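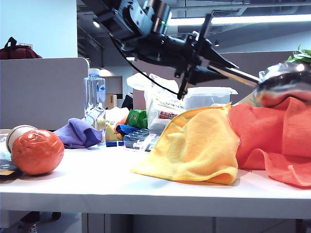
Week 6 — Tables, baskets, blessed food

Carry over from last time: processions move people to a holy place. This week the other direction, the holy thing comes to the table. Same parishes, mostly same families.

Reading: Campos, Saturnino, "The Table at Dundomwood," the whole thing incl. the notes. Soler's reply is short, read it after. Both in the course folder. If the link is dead email me.

1. Two customs, don't mix them up

St. Joseph's table. March 19, Sicilian roots. Food set out in tiers, usually three, statue at the top. No meat, it falls in Lent. Breadcrumbs for sawdust (carpenter). Fava beans. Origin story is a famine and a promise — treat the story as a story, we have very little early paper on it.

Easter basket blessing. Holy Saturday, Polish, also Slovak, Ukrainian etc. Small basket from home, taken to church, blessed, taken home again, eaten Easter morning. Eggs, sausage, salt, horseradish, butter lamb. Meat is in because the fast is ending, 40 days of it.

Big difference for the exam essay: who eats. Table feeds whoever walks in, the poor first. Basket feeds the household. One faces out and the other faces in. Campos overstates this a bit but it's useful.

2. Dundomwood case

Mixed parish, Sicilian and Polish families sharing one building after the merger. Kalley Hall in the basement is where the table goes up. Ostrowski bakery supplied the bread for both customs, so the same oven did the St. Joseph loaves (cross, staff, beard shapes) and the Easter rye. Order book survives, box 919 in the parish papers. Biggest year is 300 loaves for the table alone.

Watch what Campos does with that number. He reads it as devotion going up. Soler says no, the mission at Illell closed and its people came over, so you are seeing a move and not a revival. I lean Soler. Argue with me in section.

Also in the order book: bread going out in May, for crownings? Campos skips it. Could be a good paper topic if anyone wants one.

3. When does food become an offering?
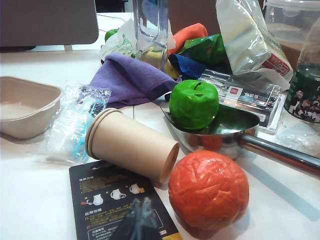 Blessing doesn't change the recipe, that's the puzzle. Same egg, same loaf, before and after. Campos says the setting does half the work and the words do the rest: cloth, height, candle, a statue looking down. Try it on ordinary stuff. The green toy apple is sitting in a steel saucepan, so you think kitchen, or kids playing kitchen. Put that same apple on the second tier under a statue and people will lower their voices near it, even though it's plastic. Several parishes really do use wax or plastic fruit on the upper tiers, it lasts from the vigil through the next evening. Soler asked the women setting up in Kalley Hall if the fake fruit was blessed too. Answer was "everything on the table is on the table." Keep that quote, it comes back in week 9.

So three things to sort out when you look at any table:
— what is meant to be eaten
— what is meant to be seen
— what gets carried home (fava bean, bit of bread, holy card)

Some items are in two groups. The bread is in all of them.

4. Official vs. local

Priest blesses, but the table is built before he gets there, and he mostly has no say in the layout. There is a printed blessing for the table in the English Book of Blessings, so don't write that it is "unofficial". Better word is lay-led. Maximiliano Soler prefers "kitchen-led," fine too, cite him if you use it.

Basket blessing is more fixed. Set prayers, line them up down the aisle, sprinkle, done, next group. Campos p. 421 has the old schedule for the day, note how tight it is.

5. For section

Bring one page on a food custom from your own family or town, religous or not. Who cooks, who eats, who says when it starts. No need for sources on this one.

Map quiz moved to week 8. Slides for week 5 are still missing two maps, will fix tonite.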